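Emow floor meeting, minutes

Thursday, 1/2/20. I'm typing these up from my own scribbles, so shout if I got something wrong!

We skipped the old business (there wasn't much) and went straight to the bag trouble. For anyone who was out: the robot is supposed to clear the wastebasket and fetch a fresh bag from the one on the wall, and on Tuesday it quit in the middle of a pull. The right gripper closed, the force reading jumped, and the arm kept pulling for 6 seconds before the software from Meser decided that was a fault. It should have let go way sooner. I hit the stop button myself, and my heart was going pretty good.

I went through the log, and out of 138 tries there were roughly 72 with a late release warning. We had been clicking those away, me included. The warnings all come from the right arm, and the left one is clean so far.
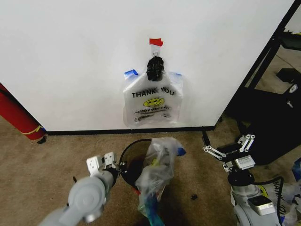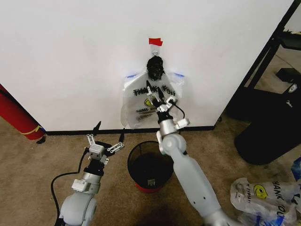 Folell asked whether we'd been blaming the gripper when the real trouble was the force limit, which got bumped up in August and never put back. Good question, and I didn't have an answer, so I said I'd dig out the old settings (still digging). Hegedűs wants the limit lowered today and the testing done later. I'd like to see one slow run first, but I lost that one, fair enough.

So, what we agreed on:

Force limit goes back down before the next run.
Late release warnings stop the arm, no more clicking through.
2 people in the room whenever the arms are powered, one of them at the stop button.
I write to Meser and send the whole log along, warnings and all.

We ran out of time for the battery charger question, so it moves to next week. Same room, and please bring your own chair if you can, we were short again.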